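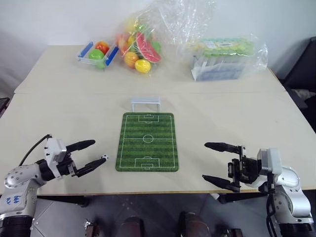 Talks & Write-ups

Hello everybody, and thank you for coming out. I want to talk about small rides in small parks, and mostly about one ride, the Skuven at Tivville, which opened to the public on 10th May and which I have been lucky enough to ride more times than I should admit in front of people with jobs. It is a family coaster. It has one lift, one helix, no inversions and a train shaped like a canal boat. Before I get to the layout, get a picture of the size of the site in your heads. Think of a toy soccer field, the green striped kind you roll out on a table, with the center circle and the penalty areas printed on and a little white goal standing behind one end. If that field is the whole park, the Skuven has to fit inside one penalty area, and the snack bar was there first and isn't moving. Keep that in mind, I come back to it.

(Pause. Ask who has been to Tivville. If it's more than a few hands, skip the next bit and go straight to the lift.)

For anyone who hasn't been: Tivville is a picnic park that grew rides. The land has been used for outings since 1822, first as a grove with a bandstand, then with a carousel, then with whatever the owners of the day could afford. You still walk in under the old trees. There's a pond in the middle, and the park has always wrapped its rides around the pond, so everything there is a bit curved and a bit squeezed, and I love it for that.

The old Flukance stood on this spot. Some of you rode it! It was a spinning boat ride, bought in 2000, and it had a good run. When it came out, the park had a patch of ground shaped like a slice of pie and a budget that would buy you the station of a big coaster and maybe the queue rails.

Now the lift. The Skuven uses a tire drive lift instead of a chain, so you don't get the clacking. I thought I'd miss it. What you get is this low hum, and the kids in the front row start humming along with it, all the way up, every train. Do the hum here if the room is friendly.

The first drop goes left and it is tiny. Then the track ducks under itself, and that's the best moment on the ride, because the boat's mast (yes, it has a mast, a short one) looks like it is going to hit the crossbeam. It clears fine. Grown adults duck. I have ducked on every single ride and I know perfectly well where that beam is.

After the duck you come out over the edge of the pond and go into the helix. The designer, Khurram Orakzai, talked to me on the phone for most of an evening about this helix, and I could have listened for another one. His first version was a circle. It fit the plan and it was dull, he said, you felt the same push on your side the whole way and your brain switched off. So he opened it out on the pond side and pulled it in tight next to the snack bar. You get a lazy stretch over the water, then a squeeze – and on that squeeze people in the back row get properly thrown together. Sit in the back. Sit on the outside if you're the smaller one.

Back to that penalty area. The snack bar stayed, so the track goes past its roof, and the people eating at the outdoor tables wave at every boat. Riders wave back. I don't think you could plan that in a big park with big fences.

Numbers, for the people who came for numbers. The track is 210 meters long. There are 2 trains, and on a busy afternoon they keep both moving, so the line goes faster than it looks from the path. You usually get two laps. The height rule lets in most kids who are starting school, if an adult rides along.

(If there's time: the Cárdenas story.)

The neighbor ride is the Cárdenas, the old wooden kiddie coaster, and people were worried it would be left with no riders. I was worried too. I went back at the end of the season and again for the December lights, and both times the Cárdenas had a healthy line. What I kept seeing was families doing the small one, then the Skuven, then the small one again so the littlest could show off. At night in December the boat has lanterns along both sides and the reflection on the pond is gorgeous. Go for that if you can only go once.

What I'd like from it in future seasons is a bit more shade over the last part of the queue, and music in the station. Right now there's a speaker and it mostly does safety messages.

Questions. Somebody will ask if it's worth a long drive on its own. Say: with kids, yes. Without kids, pair it with another park and stay for the evening rides.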